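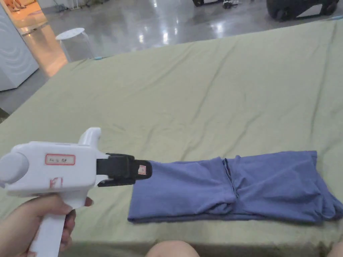
Figure 3. Folded blue fabric lying flat, with a fold line down the middle of the bundle.

4.2 Folding surfaces and the shape of the finished bundle

The households in the Momura group fold laundry in more than one place. Kitchen tables, sofas, ironing boards and beds all came up in the interviews, and many people use two of them in the same session. We coded a total of 2,591 folded items by garment type, surface and final shape. Socks and underwear were left out, as most households put them away without folding.

Trousers are the item with the most stable routine. Nearly everyone starts by laying one leg over the other, and the differences come later, in how the length is reduced. We separate two end shapes. The long bundle is folded along its length and left as a rough rectangle, to be stacked on a shelf or laid over a hanger bar. The short bundle is folded again, once or twice, until it is thick enough to stand in a drawer. Hájek's earlier coding scheme treated the long bundle as an unfinished short one. We keep them apart, because 58 of the 200 people interviewed said the long bundle was the shape they put away.

Small wrinkles along the fold line were common in both shapes. They form where one layer is tucked over another and the cloth has no room to spread. Participants rarely went back to smooth them on work clothes or everyday trousers. Shirts were a different matter, and several people reopened a finished shirt to fix the collar.

The bed was the surface people had the most to say about. Its main advantage is size: a pair of trousers can be laid out at full length with space left over for the stack. Its main drawback is that it gives. A mattress sinks under the hand, and a sheet that is not pulled tight moves with the garment when the garment is pulled.
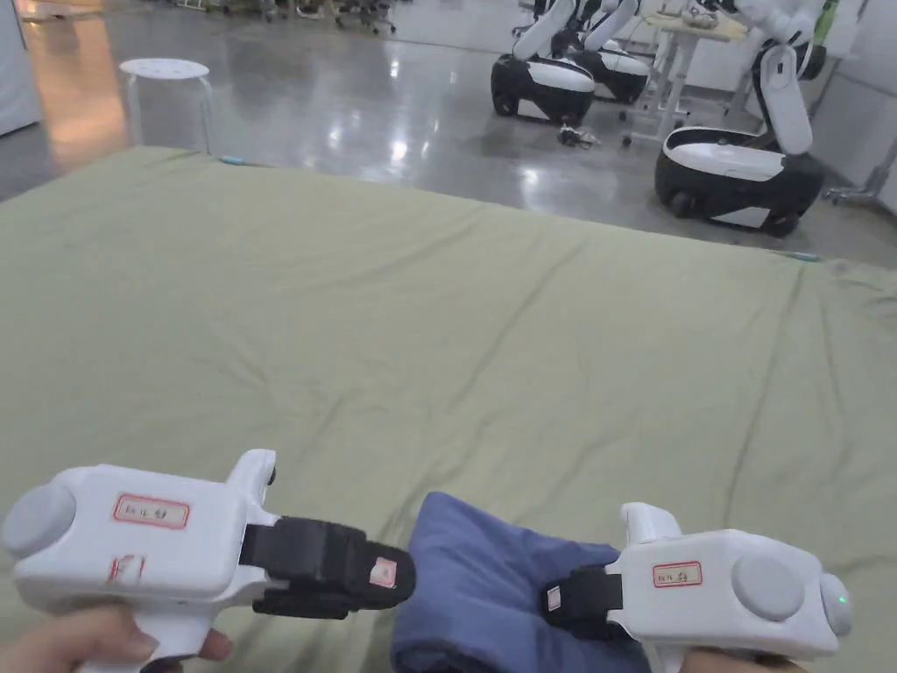 Participants dealt with this in different ways. Some pulled the sheet straight before starting and again whenever it bunched up. Others worked close to the near edge and left the far side of the bed alone. One woman in the Skemel building folded only on top of a closed atlas, which she kept under the bed for that purpose.

Soft surfaces also change how the last fold is made. On a table the bundle can be pressed flat with the palm. On a bed the same pressure pushes the whole bundle down, and the layers spring back when the hand is lifted. Bundles made on beds were therefore scored as thicker than table bundles of the same garment, with a heavier edge on the side where the fabric had been rolled or turned under. The effect was clear for heavy cotton and weak for thin knits.

Color played a small part. Dark blue and black items were often folded first and placed at the bottom of the pile, and three households sorted by color before they sorted by owner. We did not find that the color of the sheet mattered to anyone, although Ševčík reports that people in the Gurum interviews preferred a plain sheet to a patterned one when matching seams.

Time per item is covered in Section 4.3. The bed sessions held in March were coded twice, first by Malý and then by Frade, and the items on which they disagreed are listed in Appendix B.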